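Keeping Dry Goods Fresh Through a Humid Summer
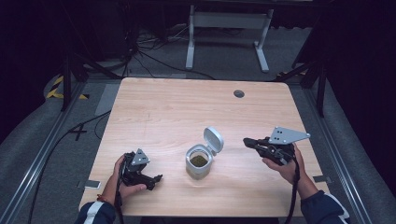 We moved up to Nutau one February, right in the thick of the wet, and within 17 days I'd lost a bag of brown sugar, most of a box of crackers and a perfectly good jar of paprika that had set like a brick. I've learnt a fair bit since then (mostly the hard way!) and friends keep asking me to write it all down, so pop the kettle on.

Start with the cupboard itself. Ours backs onto the oven, so the spices cooked slowly every time I did a roast. I shifted the lot across to the laundry side and the colour and smell have held up far better.

Buy small. I know the big bags at the Clakley wholesaler look like a bargain, but oregano that's been open for two years tastes of lawn clippings. I buy what we'll get through in a season and leave the rest on the shelf for somebody else.

Never shake herbs straight over a steaming pot. Tip them into your palm or a little dish first, well away from the stove, and pop the lid back on before you do anything else. It took me an embarrassingly long time to break that habit, and my mum still does it, bless her.

Flour goes in the freezer for 2 days when it comes home, then sits on the bench in its sealed bag until it's back to room temperature. Do be patient with that bit, or you'll get moisture forming and be worse off than when you began. I haven't seen a pantry moth since we started.

For clumpy sugar, a slice of apple in the container overnight will loosen the brown sort, but take it out in the morning. White sugar just wants a good bash with a rolling pin, wonderfully satisfying after a long day.

Wash your containers in hot soapy water between refills and let them dry right through, lids and seals included. I leave mine upside down on a rack by the window, then turn them over for a few more hours. Old curry powder smell in plastic is stubborn, but a paste of bicarb and water left on overnight shifts most of it.

And write the month on a bit of masking tape when you fill something. March looks an awful lot like May in my handwriting, so I've gone over to capitals.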